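Lesezeit: 2 Minuten

Steckplatte Netby in Rot, mit passenden Blöcken

Wer einmal angefangen hat, Formen zu stecken, kennt das: Man will eigentlich nur kurz probieren, ob der Block sitzt, und eine halbe Stunde später liegt immer noch einer in der Hand. Die Netby gehört seit August zu unserem Sortiment, und wir haben selten ein Teil so oft aus dem Regal geholt (auch wenn gar keiner danach gefragt hatte!).

Die Idee ist schnell erzählt. Eine quadratische Platte mit verschieden geformten Öffnungen, dazu Blöcke, die hineingehören. Man nimmt einen Block, sucht seine Öffnung, dreht ihn zurecht und senkt ihn ab. Klingt nach Kinderzimmer, macht aber auch Erwachsenen erstaunlich viel Freude, vor allem bei den langen Blöcken, die man oben fasst und unten genau führen muss. Ein paar Grad verdreht, und schon geht nichts mehr.

Bei der roten Ausführung sind Platte und Blöcke im gleichen Farbton gehalten. Das gefällt uns besonders gut, denn damit fällt die Farbe als Hilfe weg, und man schaut wirklich auf Kanten, Rundungen und Aussparungen. Unser Liebling ist der hohe Vierkantblock mit der rechteckigen Kerbe am unteren Ende. Die matte Oberfläche fasst sich angenehm an und spiegelt kaum, auch direkt unter der Werkstattlampe.

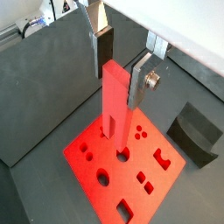

Karthikeyan Kotian schrieb uns dazu, er habe die Kerbe erst für reine Zierde gehalten und den Block dreimal falsch herum angesetzt, bevor er überhaupt auf die Unterseite geschaut habe. Inzwischen drehe er jeden Block einmal ganz in der Hand, ehe er ihn über die Platte halte, und wünsche sich nun eine zweite Platte mit engeren Öffnungen.

Die engere Variante gibt es tatsächlich! Sie heißt Netby Fein, läuft unter der Artikelnummer 231 und hat spürbar weniger Spiel. Zum Einstieg würden wir trotzdem die normale Platte nehmen. Sie verzeiht einen leicht schrägen Ansatz, und man bekommt schnell ein Gefühl dafür, wann ein Block frei hineingleitet und wann er verkantet. Wer mag, probiert es später mit geschlossenen Augen, das ist noch mal eine ganz andere Sache.

Zum Aufstellen reicht ein ebener Tisch. Die Platte darf ruhig schräg vor einem liegen, so kommt man je nach Block besser an die gewünschte Öffnung heran. Staub geht mit einem trockenen Tuch ab, in den Ecken der Öffnungen hilft ein weicher Pinsel.

Artikelnummer: 191
Farbe: Rot, matt
Lieferumfang: Platte, Blocksatz, Stoffbeutel
Preis: 72 Euro
Lieferzeit: 2 Werktage
Einzelne Blöcke sind nachbestellbar, bitte bei der Bestellung die Form angeben.

Passend dazu führen wir die Ablageschale Briten, in der der komplette Blocksatz Platz findet.

Kontakt | Versand | Impressum | © 2025 Marchand Steckformen | Nach oben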